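January 28, 2023

Bench two, gray bin. Kobe wants the small stuff kept in the divided bin from now on, front half for things in use, back half left free for whatever comes in. I said in December that a divider doesn't sort anything and I still think so. Writing down where we are so we can argue about it later with something on paper.

The Claveo sheet says the inside surface is good for 1,000 cycles before it needs attention. I don't know what they call a cycle. Ours has had 63 days on the bench and the divider panel is already scraped down to a ragged line, whitish on top and dark gray below. The floor is scuffed too, worst toward the front. Rosine thinks it's cosmetic. Maybe. I'd like to see one that has been used by someone other than the seller.

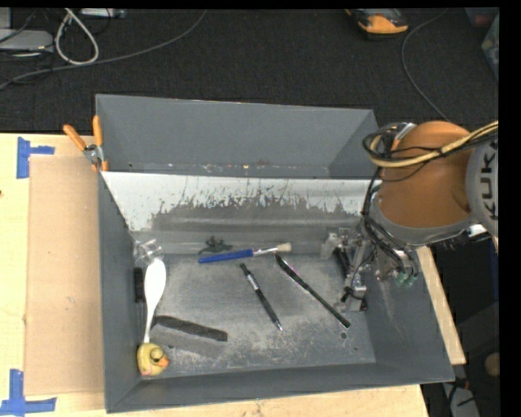 Gray bin, front half in use. Duck in the front left corner, brush up by the divider.

Complaints, in no order. The eraser (if it is the board eraser, I didn't pick it up to check) has a gray side nearly the same gray as the floor, so you look straight past it. Same problem with the little dark green figure at the back. The clear cup only shows up by its shine. The yellow duck you can find from the door, and the blue brush handle is fine.

Spoon and screwdriver side by side along the left is asking for trouble. Gunārs says long things belong along a wall. Okay, but then why is the pen out in the middle?

Also specks along the bottom of the back half, pale and orange. Don't know what they are. Benoît says the bin was wiped. Wiped with what?

To do: ask Claveo about the coating, get a lighter liner for the floor, try the eraser somewhere else. Kobe can keep his divider until the liner is in.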